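Home | Guides | FAQ | Downloads | Contact

Simulation Rules FAQ

Hi, I'm Jailson Evangelista and I look after the practice rules for simulated arm work at Clerora. I get the same questions over and over (which is fine, I like them!), so I've put my answers on one page. Last edited 30 August 2025.

Why have rules for a simulated robot at all? Nothing can break.

Well, habits can! Whatever you let slide in the simulator tends to follow you onto the floor, and then it's a real rack with a real dent in it. So we treat a virtual bump as a bump and write it down like any other.

How close can the gripper get before I have to slow down?

Our number is 40 mm from any fixed surface. Inside that you drop to the slow profile, 50 mm per second, and you stay there until you've backed out again. I picked it up from the old Clunance handbook and never found a good reason to change it.
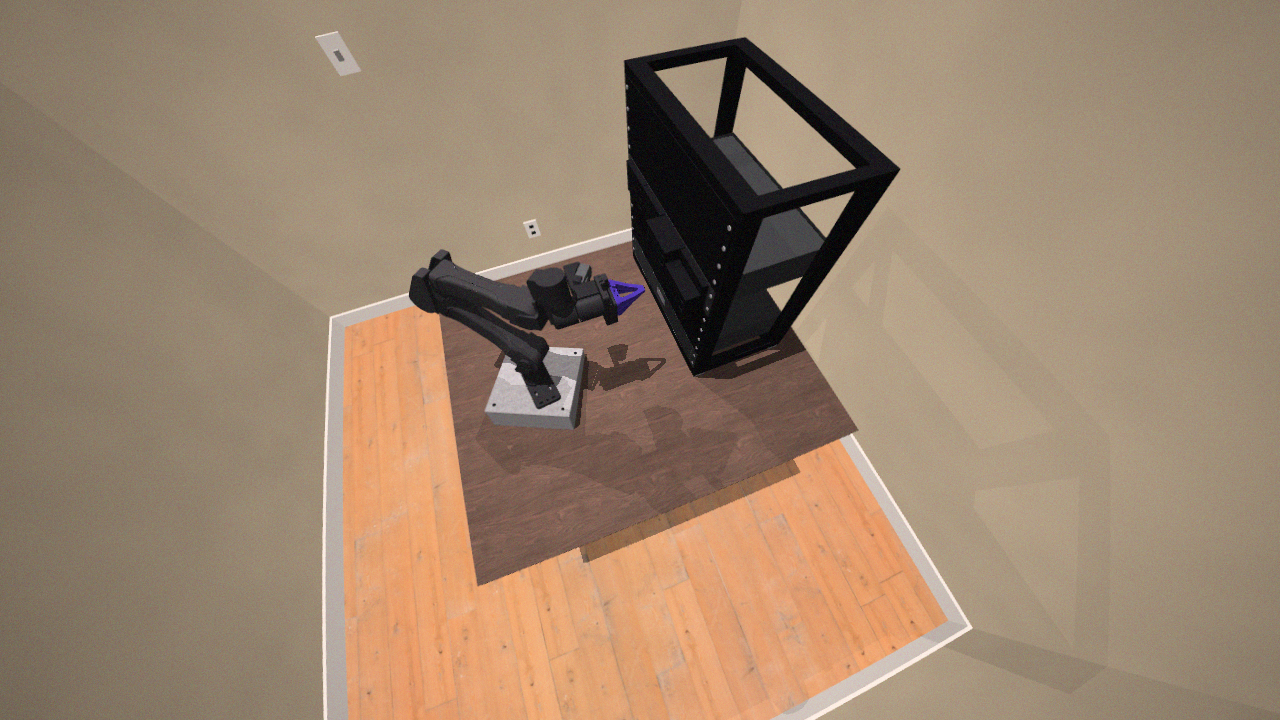 Fingertips pointed at the lower front of the rack, with a bit of tabletop still between them.

Do I need more than one view?

Please, yes. Our rule is 2 views for every run, one from the room and one from close to the gripper. A gap that looks roomy from up high can be hard to judge from down at the fingers, and the other way around too. Save both under the same run number. The library is at 3,673 runs now and I really don't want to be matching them up by hand again (last December was enough).

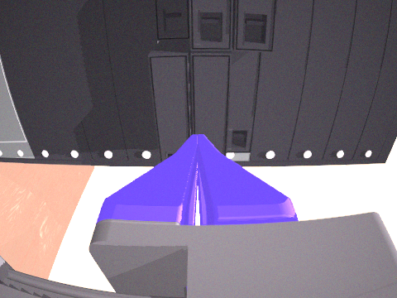
What should I do if the fingers touch something they weren't meant to?

Stop the run, keep the recording, and mark it as a contact. Then note the joint positions and the last command you sent before you reset anything. Please don't delete it and try again, tempting as that is. Contact runs are the ones I learn the most from, and you won't get a telling-off for logging one.

Can I change the scene between runs?

Sure, but give it a new scene name first. Moving a light or swapping a table counts as a change. The folks using Varela forget this a lot because it saves over the old file without asking, so make a copy before you start.

Do these rules cover Brirel projects?

They do, except for the speed limit, which those projects set for themselves. Check the project sheet, and if it's blank use ours.

Contact: use the form on the Contact page | © 2025 Clerora | Back to top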